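Cajas, cinta y un mantel verde: elogio tardío del embalaje

Tengo que confesar una cosa: soy de las que guardan las cajas. Todas. La del hervidor, la de unas botas que ya ni tengo, una cajita preciosa con tapa en la que llegó un frasco de crema y que lleva dos mudanzas esperando destino. Mi armario del pasillo es un museo del cartón ondulado, y cada vez que lo abro se me cae encima una sala entera.

Así que cuando en la redacción se habló de dedicarle unas páginas al noble arte de empaquetar, levanté la mano antes de que terminaran la frase. Me pasé buena parte de septiembre armando y desarmando cajas (mis dedos dan fe, llenos de cortecitos) y leyendo catálogos de embalaje en la cama como quien lee novelas. El de Plastdale tiene 192 páginas, ¡192!, y me las leí casi todas. Hay quien colecciona sellos.

Lo primero que aprendí es que la mesa importa muchísimo más que la caja. Yo empaquetaba en el suelo, de rodillas, con la cinta perdida debajo del sofá y la espalda hecha un ocho. Una mesa a la altura de la cadera te cambia la tarde. Y encima de la mesa, una tela.
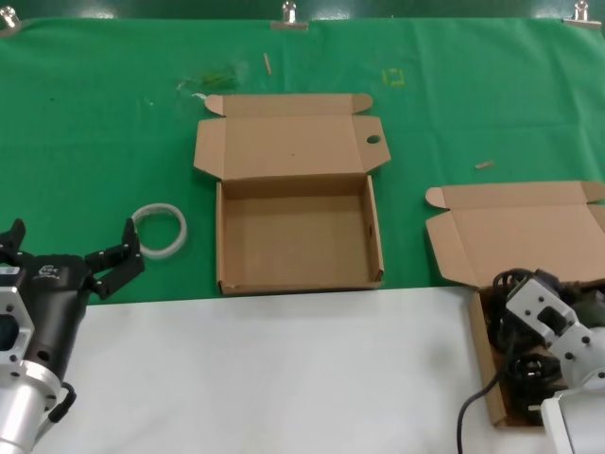 La caja de una pieza con tapa abatible es mi favorita, y me voy a poner pesada con ella. Llega plana, se dobla por donde toca, se levantan las paredes y la tapa se queda atrás, echada como una lengua, esperando. Me encanta verla abierta y vacía sobre la tela verde, con esas dos orejitas redondeadas a los lados de la tapa, que son las que luego se meten por dentro y lo sujetan todo sin una gota de pegamento. Si las fuerzas, se arrugan y ya no entran nunca igual de bien. El truco que me funciona es cerrar despacio, primero una oreja y luego la otra, metiendo apenas la punta, y solo entonces empujar el frontal. Con prisas me cargué tres cajas seguidas en una mañana, y dos de ellas eran regalo.

Lo de la tela tiene su ciencia. La superficie pelada resbala, y una caja a medio montar se te va de paseo en cuanto aprietas un pliegue. Una tela gruesa frena, no raya y además te deja ver enseguida la pelusa, las virutas y los recortes que si no acabarían dentro del paquete. Ahora bien, hay que sujetarla. La mía, que era un retal de Tindall de 33 céntimos (sí, han leído bien, estaba en el cajón de restos), se venía conmigo cada vez que yo tiraba de algo. Acabé comprando pinzas de oficina, de las metálicas, y poniéndolas en el borde del fondo. Mano de santo.

También recomiendo sacudirla a menudo. Yo lo dejo siempre para luego y luego hay palitos, migas de cartón y manchitas cuyo origen prefiero no investigar.

Pasemos a la cinta, que es donde se rompen las amistades. Compré un rollo de 60 metros convencida de que me duraría hasta la jubilación y me duró lo que un helado. Parte de la culpa es mía, que sello las cajas como si fueran a cruzar el Cabo de Hornos. Una tira centrada sobre la junta y otra en cada extremo bastan para casi cualquier cosa que no sea una vajilla. Y el rollo, por favor, siempre a mano y siempre en el mismo sitio, en el borde de la mesa que te queda más cerca. El tiempo que he perdido yo buscando la cinta con una caja cerrada a presión entre los codos no me lo devuelve nadie.

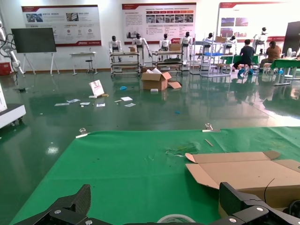 La cinta a mano y el cartón desplegado sobre la tela; al fondo, bolsa, caja y papeles por el suelo.

Después está el relleno, mi gran debilidad. Durante años usé periódicos, que manchan, y camisetas viejas, que pesan. Ahora guardo todo el material blanco que viene en los pedidos y lo meto en una caja grande abierta, a rebosar, que vive en el suelo y que mi familia detesta. La empresa Votura vende uno de papel plisado que es una maravilla al tacto, aunque para mandar un tarro de mermelada me parece un lujo asiático. La prueba es sencilla: cierra la caja, agítala y escucha. Si algo baila, falta relleno. Si la tapa hace barriga, te has pasado.

Y llegamos al asunto espinoso, el suelo. Porque empaquetar ensucia. Empiezas con una mesa impecable y al cabo de una hora hay etiquetas, tarjetas, hojas sueltas y un cartón huérfano que nadie reclama. He probado a ir recogiendo sobre la marcha y no me sale, pierdo el ritmo. Lo que hago es dejarlo caer todo sin remordimientos y barrer al final con una bolsa de papel grande al lado: lo reciclable a la bolsa, el plástico aparte.
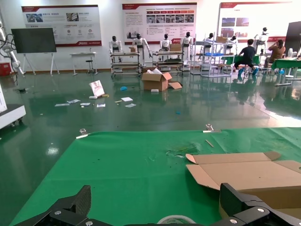
Papeles sueltos, una bolsa blanca con dibujo rojo y una caja abierta con su relleno blanco asomando.

Para desmontar cajas y guardarlas planas hay que tener un poquito de paciencia. Se abren las solapas en el orden contrario al que se cerraron, se despega la cinta tirando en paralelo al cartón (nunca hacia arriba, que se lleva la piel) y se apilan de pie, como discos. Una plana ocupa lo que una revista. Yo he rescatado así medio armario, y en el hueco he metido el organizador vertical de Vutevura, referencia 803, que me costó más montar que todas las cajas juntas.

¿Y la cajita de la crema? Por fin salió del pasillo. Le puse dentro unos pendientes, dos puñados de relleno y una nota, la cerré despacito, oreja por oreja, y se fue a correos una mañana a primera hora. A la semana siguiente me llegó un mensaje de agradecimiento con una foto de los pendientes puestos. De la caja, ni palabra. Espero que la haya guardado.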